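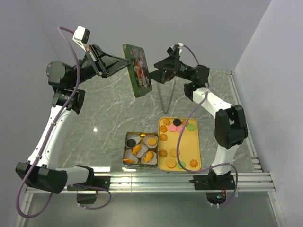 Search this site Enter keywords Go

5 minute read

We had been promising ourselves a day at the Bivville biscuit works for years, and when the open day came up in June I finally got my act together and booked. My sister-in-law drove, I was in charge of snacks (yes, I packed snacks for a trip to a cookie factory, don't laugh), and we pulled in just after the gates opened.

Lerix has been baking in the same long brick building since my grandmother's day. You smell it before you see it — butter and a little orange peel, all the way out to the bus stop. They had let in 700 people for the day, and I think half of them were ahead of us in the line for coffee.

Our guide was Ritu Kaushik, who started on the packing floor as a teenager and now looks after the recipes. She took us past the mixers first, which are louder than I expected, and then along the ovens, where it was so warm that everybody's coats came off at once. The butter rounds take 57 minutes from dough to cooling rack. She let us try one that had cracked, and I could have gone home happy right then!

After that came the tins, and this was the part I'd been waiting for. My grandmother kept buttons in hers, my mother kept stamps, and I have one with candles and dead batteries in it. The little tin museum upstairs is the collection of Jailson Mendonça, a retired printer from Guimarães who moved here to be near his daughter and brought 2,000 tins along with him. He was there all day, in a very nice green sweater, opening lids for anyone who asked. 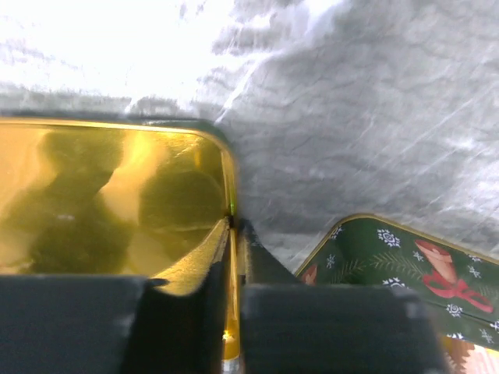
The shiny gold inside of a tin.

He told us the older ones should never go in the dishwasher, and that a bit of plain wax on the rim will free a lid that sticks. I have tried this since on the candle tin and it worked beautifully. His favorite is a Brikano Christmas tin with a skating pond on it, a bit rusty at one corner, which he found at a yard sale under a pile of curtains. We must have stood there talking for half an hour, and I missed the icing demonstration entirely.

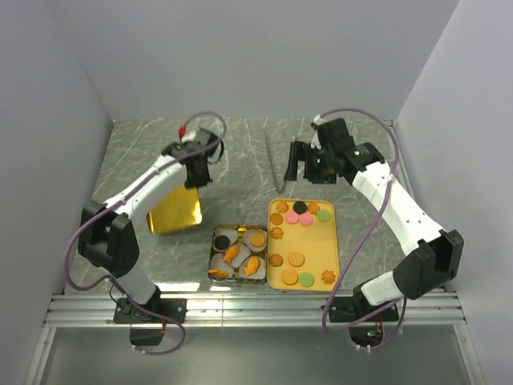

Getting there and what to bring

Parking is in the field behind the works, so wear shoes you don't mind getting muddy. The tour has two flights of stairs, but there is an elevator if you ask at the desk. Lunch was soup and rolls in the canteen and it ran out early — go before noon. The shop sells bags of broken cookies by the door, and we came home with four of them, plus a tin I did not need.

Comments

Marlene: I worked there two summers in high school and that orange peel smell never left my hair. Thank you for this!

Pat in the valley: Do you need to book for the museum, or can you just walk in?

Reply from the author: We had tickets for the whole day, Pat, so I'm not sure. I'd call them first.

DeeDee: Trying the wax trick on my mother's sewing tin tonight.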